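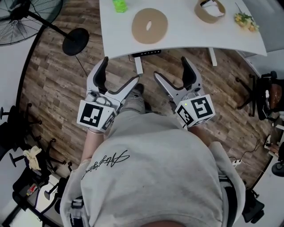 Sharon Shirima wants to know if a sourdough starter that has sat in the back of the fridge since February is worth saving, or if she should throw it out and ask someone for a new one.

Save it, unless it has pink or orange streaks or fuzzy mold. Those go in the trash, jar contents and all. Gray liquid on top is fine. So is a smell like nail polish remover.

I've brought back four of these now, three of mine and one of Igor's. Posting how I do it, one step at a time. None of it is hard but it takes most of a week.

Monday evening: pour off the liquid. Scrape away the dark layer under it until you get to the paler paste. You need a teaspoon of that. Keep the rest in the fridge as a backup until the new jar is going well.

Clean jar. Teaspoon of old starter, 43 grams of flour, 43 grams of water. The number is odd because that's what fits under the shoulder of my jar with space to double. Use 40 or 50 if you like, just keep the two the same.

Flour: I use half whole rye for the first few feedings and then go back to plain bread flour. Rye gets going faster. Mine is the Marciniak stone-ground, in the brown bag. Any whole rye will do.

Water straight from the tap here. If yours smells strongly of chlorine, leave a pitcher out overnight or use filtered.

Put a rubber band around the jar at the level of the paste. Otherwise you will stand there in the morning trying to remember where it was.

Day two usually looks like nothing. Maybe a few bubbles on the side of the glass. Feed it again anyway, same amounts, from a teaspoon of what's in the jar. The leftover can go in pancakes but it will taste pretty sour at this point. I compost it.

Day three is where people quit. Mine have all stalled there. If it's thin and flat, skip one feeding, stir it, and give it twelve more hours. Feeding a slow starter too often just thins it out.

Eetu Keskinen asks about temperature. My kitchen is cold in winter, so I put the jar in the oven with only the light on. Check that with a thermometer first, because some oven lights run hotter than you'd think. You want mid 70s, Fahrenheit.

And put a note on the oven door. I preheated a starter to 400 once – jar, rubber band and all. The rubber band was the worst part.

From day four, feed morning and night. By now it should rise past the band and smell more like yogurt or green apples than solvent.

Ready means it doubles within eight hours, and does that twice in a row. One good rise isn't enough. I baked on one good rise last spring and got a loaf you could have propped a door with.

My last one took 7 days start to finish. Igor's took five, but his had only been neglected for a month or so.

First loaf back, keep it simple. 469 grams of bread flour, 330 water, 90 starter, 9 salt. Mix, rest, fold a few times over two hours, then leave it until it's up by half. Shape, overnight in the fridge, bake in a covered pot at 475, lid off for the last 18 minutes.

Weronika Wieczorek says she skips all this and keeps a dried backup. She's right, that's the better plan. Smear some active starter thin on parchment, let it dry for a day or two, break it up and put it in a sealed jar in the cupboard. I have one from two years ago and it woke up fine.

Sharon, if you start tonight you could be baking next week. If it goes pink, toss it and I'll give you some of mine. I'm home after six most days.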